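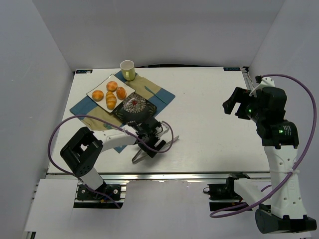 Whiteley, janvier 2024. Clultimport reprend la distribution des pains précuits surgelés Amomance auprès de 109 établissements de restauration collective. La gamme compte 23 références. Les petits pains dorés, ronds ou allongés, servis ici sur une assiette blanche carrée, relèvent du segment accompagnement. Le stockage à -18 °C est assuré par l'entrepôt de Pidgate, d'une capacité de 1 742 palettes.

Les commandes sont livrées sous trois jours ouvrés. Les tarifs restent inchangés jusqu'en septembre.

Contact : Saranya Rao, direction commerciale, Clultimport.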